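From: Idris Landeg
To: handling-users
Subject: Re: Truvinico hand kit -- anyone past the trial period?

Vasanthi Bangera wrote:

> We have a quote in for the Truvinico two-hand kit and I have to give
> purchasing a yes or no before the end of March. The data sheet is
> thin. Specifically:
>
> 1. Does the stock grasp library cope with soft or lobed items, or is
> it tuned for boxes and cans?
> 2. How often do you re-zero the fingers?
> 3. Is the Daltia support contract worth paying for in year one?
>
> We would be placing items on plates and trays, both hands working at
> the same time. No conveyor. Fahad says the older single-hand version
> was fine mechanically but the software was a mess.
>
> Vasanthi

Vasanthi,

We are four months into ours at the Bestum site, so take this as a mid-term report. Two hands, stock controller, stock wrist adapters. Kgomotso Molefe did the integration and I run the test plan.

On 1: it copes, with tuning. The library ships with a pinch, a wrap and a three-point grasp. For anything with lobes or ridges the default pinch closes to a fixed position, and on a rounded part that means the fingertips either stop short or ride up a ridge. Switch the closing mode to torque limit and set the limit per item. The parameter is in the grasp file, not in the GUI, and the manual only mentions it in the appendix. After that change we ran 200 plate placements per item and stopped seeing the ride-up.

The wrap grasp is less useful for plate work. It hides most of the part from the head camera, so the pose estimate goes stale while the hand is closed. We hold the last good estimate and accept the error. If your items have to land in a given orientation, budget time for this.

Two-hand operation is where Fahad's comment still applies. The scheduler treats the hands as independent unless you define a shared zone. Define one over the plate. Without it both arms will plan into the same space, and the collision check catches it late and stops everything. With the zone in place the second hand can take its grasp and wait -- you lose a little cycle time and get rid of nearly all the stops.

On 2: the vendor says every 3,000 cycles. We found finger drift on the left hand well before that and now re-zero every 900. It takes a few minutes and can be scripted. Our logs go to the Jenkins box and the re-zero job is triggered from there, so it gets done on the night shift without anyone standing over it.

On 3: depends on who you have in house. Daltia answered our tickets in some 4 hours on average, and the answers were correct. The firmware updates come with or without the contract. What you pay for is the spare finger module and someone on the phone. Hortensia Gallardo handled our renewal and may be able to tell you what was negotiable.

Other notes, no particular order:

-- Cable strain relief at the wrist is marginal. Add your own.
-- The fingertip pads are a consumable and are not listed as one.
-- Glossy plates give the depth sensor trouble at low angles. Matte ones are easier if you get to choose.
-- The simulator is good for reach checks and poor for contact. Do not tune torque limits in it.

Striped rounds on the plate task, torque limit mode, both hands loaded: 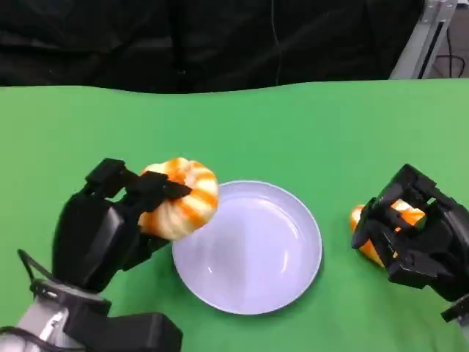 Can the kit be run with one hand now and the second added later?

The controller supports it, but the second hand needs its own license key and a fresh calibration of both arms, so plan on a day of downtime when you add it.

I can send the grasp files and the shared zone definition off list. They are for firmware branch 4 and will not load on anything older. If you get a trial unit first, ask which branch is on it before you schedule the work.

Idris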